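Gripper choice for desktop PC teardown: Flarkine vs Lirkum

gtyagi
Posts: 53

We're comparing two electric grippers on a UR arm for pulling cards, memory and drives out of scrap desktops. The cell controller is the same for both (Jevura, stock firmware). Force limit and approach speed are unchanged between runs.

So far the Flarkine holds its grip better on thin card edges. The Lirkum is lighter and closes faster, but the fingers splay under side load. On the last batch that cost us two retention clips.

The awkward part is access. With a Dell tower on its side, the power supply lies across one part of the case and the drive cage stands up on another, so the wrist has to come in close to vertical and the fingers do the angling.

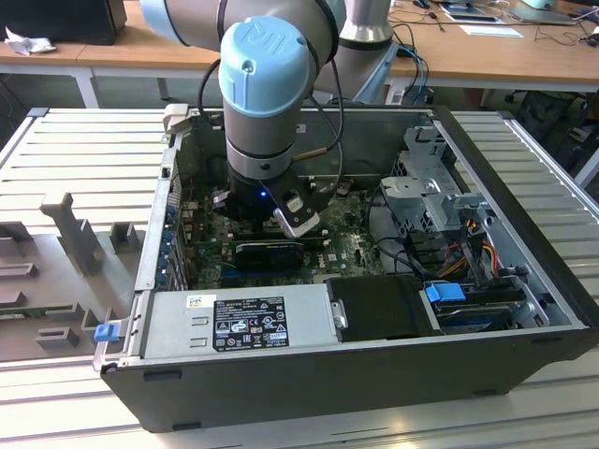

Hauwa Fashola
Finger splay is usually the mounting plate. Did you torque the screws again after the first 100 cycles? Ours crept every time until we changed the washers.

gtyagi
Yes, and again in May. No measurable change.

yakubu_y
I'd question the test. Same force limit on two grippers with different finger lengths is not the same force at the tip. You're handicapping the Lirkum. Set it at the fingertip with a load cell and run both again.

gtyagi
Fair point on tip force. I don't agree it explains the splay, as the deflection is sideways and the limit only acts along the closing axis.

yakubu_y
It acts on how hard the pads bite. Less bite, more slip, more side load on one finger. Log it before ruling it out.

Amarachi O.
We ran 3,046 picks on the Flarkine before the pads needed replacing, mostly memory modules. Pads wear at the corners first. Also watch your cable routing: loops round the wrist will catch on a drive cage sooner or later if you rotate the last joint much.

gtyagi
Noted. Rotation is capped at 90 degrees for now. I'll borrow a load cell and post tip forces for both.

Hauwa Fashola
Post the washer type as well, please.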